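**Workspace ceiling (corrugated metal)**

A corrugated metal ceiling is an overhead lining made of profiled sheet, fixed either to the underside of a floor or roof structure or between its beams. It is used in workshops, small factories and converted commercial buildings, often where a mezzanine or upper floor has been added. The sheets are usually left exposed, and services such as lighting, sprinkler pipework and detectors are fixed to or through them.

## Construction

Sheets are rolled from thin steel or aluminium and formed into parallel ridges. The ridges stiffen the sheet along one direction only, so panels are laid with the profile running from beam to beam. Side laps are normally one ridge wide and are closed with rivets or self-drilling screws.

White is the most common finish. It reflects more light than bare metal and makes leaks and rust stains easier to find. Beams may be painted to match — a practice sometimes called "single-tone" finishing — or left in a contrasting colour.

## Lighting

Fluorescent fittings are widely used beneath this kind of ceiling. Rectangular fittings are screwed to the beams or hung on short chains; bare tubes are also mounted on walls where a desk or stair needs extra light. In rooms with tall windows, the fittings nearest the glass are often wired to a separate switch.

## Sprinklers

Sprinkler heads may project through holes cut in the sheet, with a round collar covering the gap. The collar is decorative and carries no load. Heads must be kept clear of beams, which can block the spray — a frequent fault where beams have been added later.

## Acoustics

Profiled metal absorbs little sound. Elsa Ahonen's survey of the Vuorinen workshops, published in November, recorded complaints of echo in 9 of the rooms visited. Perforated sheet backed with mineral wool reduces the problem. The Zoline profile, made by Oteck, is supplied in this form in lengths of up to 394 cm.

## See also

- Mezzanine
- Suspended ceiling
- Open staircase
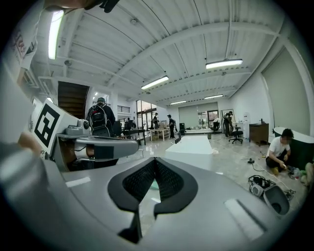

White corrugated ceiling with beams and fluorescent fittings in a workspace; a staircase leads to the upper floor.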